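Print this page | E-mail this page

Plallix folding cell, progress report for March

Well, it's been a mixed month! We logged 398 folding attempts at Praltport before the fault stopped us. The right arm was halting halfway through a move, gripper still closed, and the log just said "joint limit". We spent ages blaming the software (sorry, Ilen) before I found a cable snagging at the elbow on long reaches. I've had 92 of these stops in all, and one pulled a connector loose, so I've cut the speed until it's sorted.
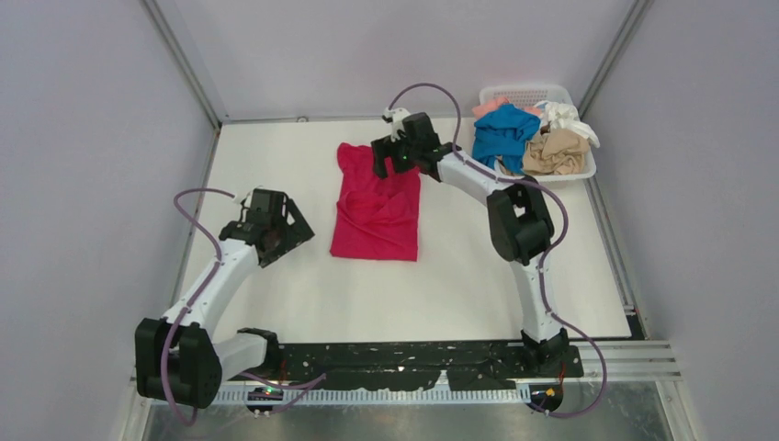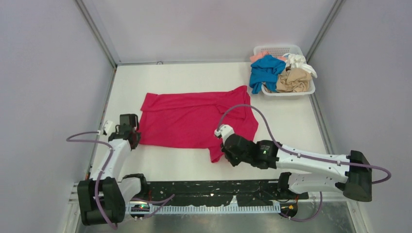
Both arms at the table with the red item, basket at the back right.

Sydorenko have quoted £98 for new cable clips, which I'd like to take from the spares line if you're happy with that. We've £2,476 left in it. I've also added a cable check to the start-up sheet, and full speed stays off until the clips are on.

Contact us | © Plallix | Back to top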